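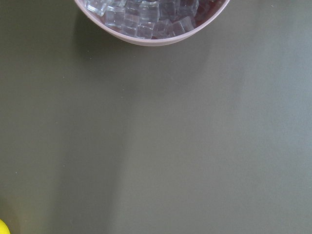 Clear cubes in the pink bowl from our drinks range.

About Tasmont

Tasmont hires out table sets for small events. We supply trays, plates, bowls, bottle racks, cloths and bar pieces to people who are feeding or watering a room and don't want to buy everything for one afternoon. Most of our customers are offices, village halls, schools and families. We also supply a few cafés that need extra pieces for a month or two in summer.

We do not supply staff, food or drink. If you need those as well, we can pass your details to Bumevent, who do the catering for many of the events we send sets to. They are a separate company and will quote you separately.

How we started

Sigrun Myklebust and Teodor Rønning started Tasmont after several years working for a larger hire firm called Pereyra. Pereyra dealt mainly with weddings and hotel functions, and its smallest order was too large for a retirement tea or a parish lunch. Sigrun kept a notebook of the enquiries that had to be turned away. When the notebook was full she and Teodor rented a lock-up, bought some second-hand crockery and began ringing people back.

The first stock was all white and did not match. Customers didn't mind the plates being different from each other as much as we expected, but they did ask for colour, and they asked for things they hadn't got at home. Plates went out less often than bowls. Trays went out most of all. We bought accordingly, and the range has grown from there.

We moved to our present unit when the lock-up could no longer take another shelf. It has 1294 square feet of floor, a wash room at the back and a loading door on the lane side. Customers can collect from the loading door between 8 am and 4 pm.

What we hire out

Our main line is the Ilau set. It is a table set for drinks with something small to eat, put together so that one person can lay it out without instructions. You choose the number of places and we make up the crates. The usual pieces are a cream tray, round white plates, bowls in soft colours, a bottle rack and a folded cloth. Bar pieces can be added. 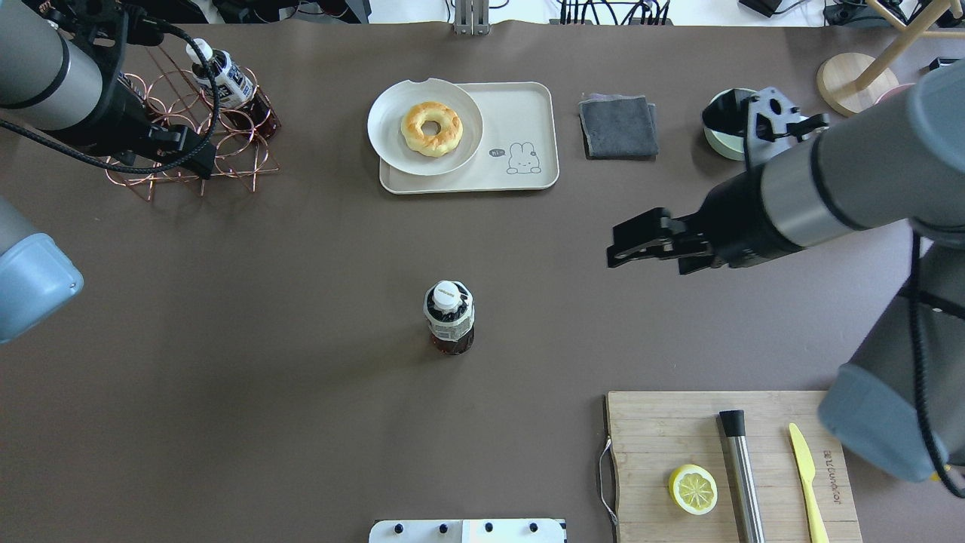
Cream tray with the bunny, white plate and copper wire bottle rack.

The cream tray has rounded corners and comes plain or with a bunny saying "Hi~" printed on the right. We bought the printed ones for children's parties and they are now requested for everything, including a board meeting last October. Please say on the form which you would like. If you leave the box blank you will get a mixture.

The plate takes a doughnut, a roll or a slice of cake. It fits on the left of the tray and leaves the drawing clear. For a full meal you will want our larger dinner plates, and those are listed separately.

The wire rack is made of looped rings and holds bottles at a slant. It suits the size of plastic bottle that cold tea and soft drinks are sold in. Put it down before you load it and take the bottles out before you move it. Wine bottles are too heavy for it and we ask you not to use it for them.

Cloths are dark grey and go out folded in squares. They can be used under a bowl, over the arm or for wiping up. They do not need washing before they come back. Some of the older ones are beginning to fray at the edges. We still send these out as working cloths and keep the newer ones for customers who are using them as napkins.

Bowls are pale green or dusty pink. The pink one is the bowl most people take for ice. A metal cocktail shaker can be hired with it. We can also supply clear acrylic cubes for window displays and photographs, packed in a separate tub so they don't get into anyone's drink. Real ice you will need to buy yourself, on the day.
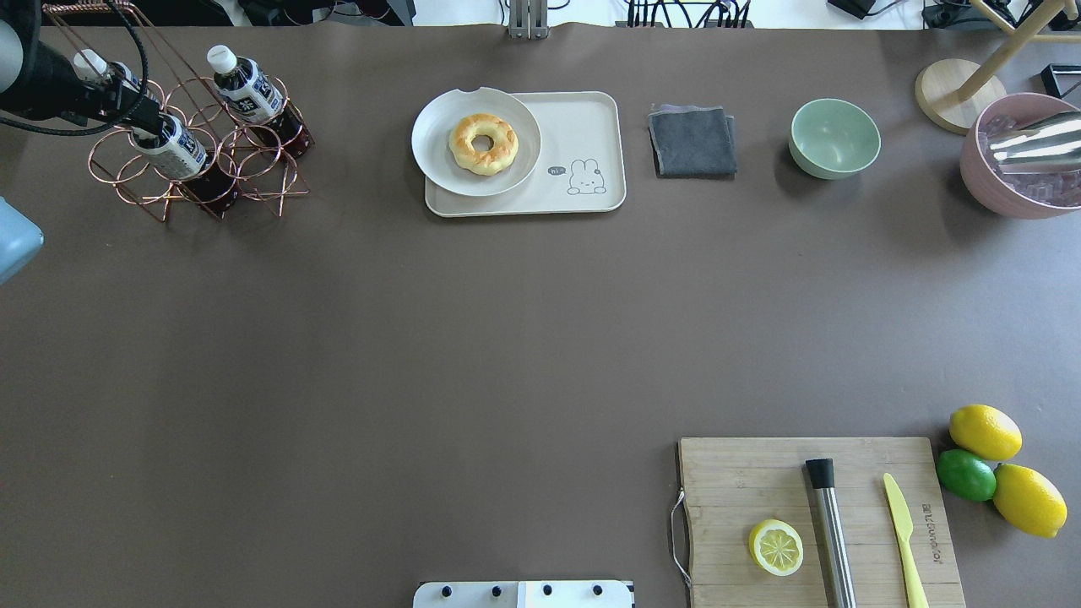

Table laid with bottles in the rack, tray, cloth, green bowl and pink bowl with shaker.

Laying out

People often ask us how the pieces should be arranged. There is no rule. Märta Strand, who makes up our crates, puts everything along the far side of the table, bottles at one end and ice at the other, with the tray and cloth between them. The near side is then left for pouring and for people to put their glasses down. On a narrow table she leaves out the second bowl.

A printed layout card goes into each crate. Please put it back in the lid afterwards as we reuse them.

Washing and checking

Every piece is washed here when it returns, whether or not it has been used. Leif Forsberg runs the wash room. Plates and bowls go through the machine. Trays are done by hand, because the print on the first batch came off in the machine and we had to replace the lot. Racks are wiped and left to dry on a rail overnight. Shakers are taken apart, washed and put back together once they are dry.

You do not have to wash anything before you return it. Please scrape off food and empty the bowls. A bowl of melted ice in the bottom of a crate will soak the cloths and the card, and the whole crate then has to be unpacked and dried.

Breakages

A few breakages are expected and are covered by the hire charge. We ask to be told about chips as well as breaks, so that chipped plates can be taken out of use. Lost pieces are charged at what they cost us to replace. The price list gives the figure for each.

Who to contact

Orsolya Szűcs looks after bookings and answers the telephone in the mornings. She can tell you what is free on your date and hold it for you for five days without a deposit. Teodor does the deliveries and will ring when he is on his way. For orders over 1000 pieces please speak to Sigrun, as we may need to send them out in two loads.

Visitors are welcome to come and look at the sets before booking. Let Orsolya know which pieces you are interested in and she will have them out on a table for you. Parking is on the lane, to the left of the loading door.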